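Long thread, put the kettle on. My sister-in-law asked me at dinner when she can buy a machine that does the kitchen, and I gave such a waffly answer that I've been stewing on it all week. So here's the proper one, in bits.

1/ Short version: no, you can't buy it yet, and I wouldn't save up for it this year either. Longer version: parts of it are coming along far better than I expected, and they're probably not the parts you'd guess.

2/ I spent six years on the packing floor at Festeck before I moved over to the robot side, so my yardstick is always a person on a shift. A decent packer handles more than 2000 items in a day and thinks about maybe a handful of them. The rest is just hands.

3/ Machines are good at that sort of thing when the items are all alike. Same box, same spot, same light, off you go. The trouble with a kitchen bench is that everything on it is a different shape and wants a different sort of grip, and somebody's always moved it since breakfast.

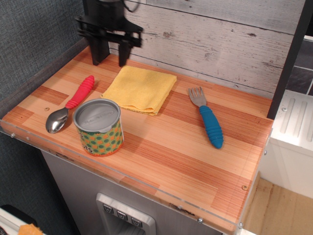 4/ Take cutlery. Spoons and forks lie nearly flat, so two straight fingers have very little to get under. A fat ribbed handle is a kindness, because it stands up off the surface a bit and it's grippy. Your nan's thin silver teaspoons are another matter altogether.

5/ Tins are the easy ones, bless them. Upright, stiff, same all the way round. If a demo video shows only tins and mugs, enjoy it, but don't ring your sister-in-law.

6/ Cloth is where I go quiet. A folded cloth is a lovely tidy square right up until you pick it up by one corner, and then it's a different object! You can pinch it and move it, sure. Putting it down still folded is harder, and wiping with it properly (pressing enough, going back over the sticky bit) is harder again.

7/ When we were doing the Ploladberg trials we set ourselves 300 goes at clearing a small bench, mixed bits and pieces, nothing fancy. I came away cheerful about the picking up and fairly humbled by the putting away. Drawers, mostly. I have a grudge against drawers now.

8/ Someone always asks about speed. It's slow. You'd have the bench cleared and the tea made while the arm was still lining itself up over the fork. I mind that less than I used to, though - if it's pottering away while I'm out at work, it can take all arvo as far as I'm concerned.

9/ Shop floors will get there before houses, I think. Kanaujia and Storkix are both chasing sorting jobs, where a person can stand at the end and catch the odd mistake. At home the person catching mistakes is you, in your socks, and you were hoping to be on the couch.

10/ What would change my mind? Show me 500 clears in a row in an ordinary messy kitchen, with the kids home, and no one tidying up before it starts. I'd be over the moon. I'd also want to see where it put the teaspoons.

11/ Anyway, I've told her to hang on to the dishwasher and ask me again in 2 years. She said she'd ask me again on Sunday. Happy to answer questions below if you've got them, especially from anyone who's had better luck with drawers.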